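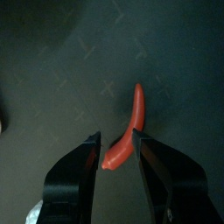

Small red piece on the dark table top, possibly from the toy food set

Filed under: Toy Library > Meetings and Minutes

Kularbridge Toy Library
Minutes of the meeting held on 6 July 2018

Present: Ohemaa Agyeman (chair), Olanrewaju Okoro (minutes), and four members.

1. Minutes of the May meeting
Agreed and signed. No matters arising.

2. Play café table
Ohemaa reported that the new set from Wustby cost 800, delivery included. Members asked whether the pieces were too small for the under-threes session.

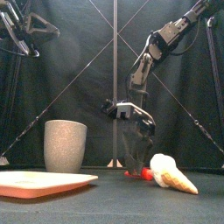 Olanrewaju wants the tableware kept with the food and not in the general crockery box, where it gets chipped. The grey speckled cup and the pink and cream tray should go back in the same tub at the end of each session. Ohemaa asked for a label on the lid. Agreed. 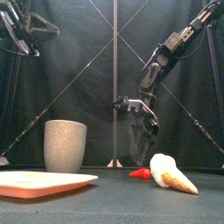 3. Lending rules
Toy food to go out in bags of no more than 15 pieces. The ice cream cone stays in the café set and is not for loan. Members who lose a piece will be asked for a replacement or a small payment. Okoro to redraft the sheet.

4. Dark table covering
It was felt that bright toys show up well on it and crumbs do too.

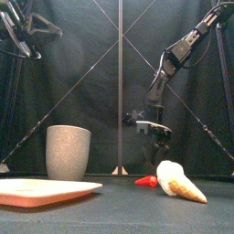 Bautista have quoted for a second length in the same colour. Agyeman to ask for a sample first and bring it to the next meeting.

5. Money
Balance stands at 3,110 after the Wustby bill. Stestska invoice still not received.

6. Any other business
None. Date of next meeting to be sent round.

Recent items
Minutes of the May meeting
Borrowing a toy: how it works
Washing and drying play food
Summer opening times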